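Sorting Weekend at the Tonari Toy Library
Sunday, September 17, 2023

Well, we did it! The whole back room got pulled apart, wiped down and put back together. If you borrowed from us over the summer, you may spot a few old friends. Scroll down, there's a note about returns at the end.

The bath toys were my job this time. I asked for them, too, since I have a soft spot for anything that floats (my own kids are long past it and I still have a whale on the edge of the tub). Every set gets its own bin, and the bin has to be bare before anything goes in, or you end up with last year's puzzle piece riding along with somebody's boat.
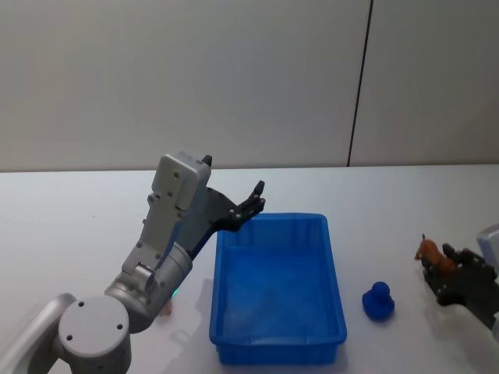 Bath sets go out for 3 weeks at a time, same as the wooden trains, and you can renew once if there's no one waiting. I like to match the colors where I can, so a blue duck goes with a blue bin, and the little one standing on the white table next to the tray is my favorite of the bunch. It's a matte blue, a touch darker than the bin, and I think it looks very dignified. Please don't fight over it!

Next year's big project is the shelf labels. We have 225 sets on the books now, up from 120 when we moved in, and the old handwritten tags are getting hard to read. Radymyr Stasiv has offered to print new ones in January with big letters and a picture of the toy, so the kids can find things themselves. He did a sample for the Akholm train set and it's lovely.

Returns: the drop-off cart is by the side door all week. Drain the bath toys first, please, and give the squirty ones a good squeeze. If a piece has gone missing, just put a note in with the set. We have a whole drawer of spares and I'd love an excuse to dig through it.

More pictures when I get the dress-up corner done. It's a lot of hats.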